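Briggs Hall Photo Gallery: The Upper Workroom

The Pivetti Center for Shared Workspace presents a short selection of views from the upper workroom at Briggs Hall. The room forms part of the Stinar wing and is available to resident groups by the day or by the week. The gallery was last updated in March 2025. Larger files may be requested from the front office, quoting reference 2594.

Ceiling and Lighting

The white ceiling is made up of long parallel slats, with a broad beam crossing them. Rectangular fluorescent fixtures light the room from front to back – the Center asks that they be left on whenever a group is at work.

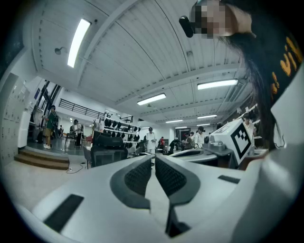 Walls, Window and Shelving

The walls are white, and the window and shelving remain in place for every booking. Groups may use the shelving during their stay but are asked to clear it on the final day. Long beams divide the curved, paneled ceiling on this view as well, and a small round fixture hangs below the central ones.
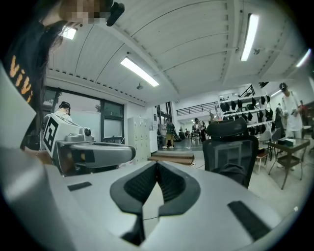 Resident groups may rearrange the work area to suit their activity, provided that the doors and the route to the stairs are kept clear. Nothing may be hung from the beams without written approval, and requests should reach the office at least 7 days in advance. The daily rate is $200, with a reduction for bookings of three days or more. Plans of the Stinar wing and the Wetent Annex are held at the front office.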